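The Wilczyńska Protocol

4 min read
126 shares

The clinic at Grasness kept its screening hours from seven until the dark came down, and in winter that left very little of the day. The technician unlocked the side door, switched on the analyzer and read the overnight log. The analyzer was a Huder. It ran 10 samples to a tray and refused an eleventh with a long flat tone.

The program was simple on paper. The ferry company had agreed that anyone working the Skesamura crossing could be tested for latent tuberculosis, at no cost, under a code. Blood was drawn, the tubes were incubated overnight, and the result came back as positive, negative or indeterminate. The protocol named the third category and gave it half a page. It was called the Wilczyńska protocol, after the institute that had issued it, and the technician had read it often enough to know that the half page ended in the words "repeat at clinical discretion."

Code 300 had been indeterminate twice.

The technician pulled the record. The first draw was in July, with a low response in the control tube. The second draw was five weeks later and the control tube had failed again. A failed control meant the test could say nothing about the infection. It said only that the white cells in the tube had not responded to a substance that should have made them respond. Causes were listed in the appendix: delayed incubation, poor mixing, a tube stored too warm, a suppressed immune system. The first three were faults of the clinic. The fourth was a fault of the patient, or of whatever the patient had.

The technician checked the refrigerator chart. It held at five degrees through both dates. The incubation times were in order. Mixing was not recorded, as mixing was done by hand and left no trace.

At nine the nurse came in, hung up a wet coat and asked whether the morning tray was ready.

"Three hundred is due again," the technician said.

"Did they answer the letter?"

"No."

"Then they're not due. They're lost."

The nurse was correct in terms of the protocol. A patient who did not reply within 10 weeks was moved to a separate list, and the list was sent to Wilczyńska at the end of each quarter.
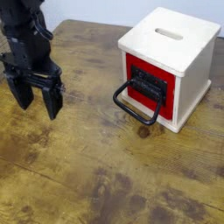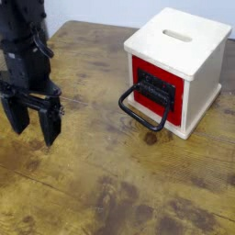
The draw room had been painted in the fall and still smelled of it. The technician laid out the tourniquets, the swabs and the tubes, caps up, and waited for the first boat. The nurse said the new building on the mainland would have the whole job done by machine, and that a black gripper with its two fingers open over a wooden tabletop would look much the same at the end of a shift as at the start of one. The technician said a machine would at least record the mixing. The nurse thought about this and went to put the kettle on.

The first boat brought four deckhands and a cook. They gave their codes, looked at the wall, and left with cotton taped inside their elbows. The technician turned each tube end over end, slowly, and for the first time wrote the number of turns in the margin of the sheet. The form had no box for it.

The second boat was late. Ice had closed the inner channel and the captain had gone around by the north side. When it came in there was one passenger for the clinic, a person in a company jacket with the hood up, who stood at the counter and read the whole consent form – both sides – before speaking.

"I had a letter," the person said. "I had two."

"What code?"

"Three hundred."

The technician entered it. The screen showed the two earlier results in gray and an empty line under them.

"Is it bad?"

"It isn't anything yet. The test didn't work. We'd like to do it again."

"It didn't work because of me?"

The protocol supplied a sentence for this question. It was accurate, and it had been approved for use at every site. The technician did not use it.

"I don't know," the technician said. "It may have been the way the tubes were handled. I'd like to rule that out first. Then, if you agree, there are other blood tests the doctor can order, and a chest film. Do you have a cough? Night sweats? Any weight lost?"

"Some weight. I thought it was the shifts."

The technician wrote that down. The person sat, rolled up a sleeve and looked at the wall like the others. The vein was good. Four tubes filled to the black line, and the technician turned them end over end and counted aloud.

"Why do you count?"

"So I know I did it."

The tubes went into the incubator at 11:40. The nurse had made the tea and there was a third cup on the tray, which the person took without sitting down again. The return boat sounded once from the pier.

"When will you know?"

"Tomorrow, after noon. Shall I send a letter?"

The person looked at the pier and then at the clock over the incubator.

"No," they said. "I'll come over."

The technician moved code 300 off the separate list, saved the file, and began to label the afternoon tray.

10 comments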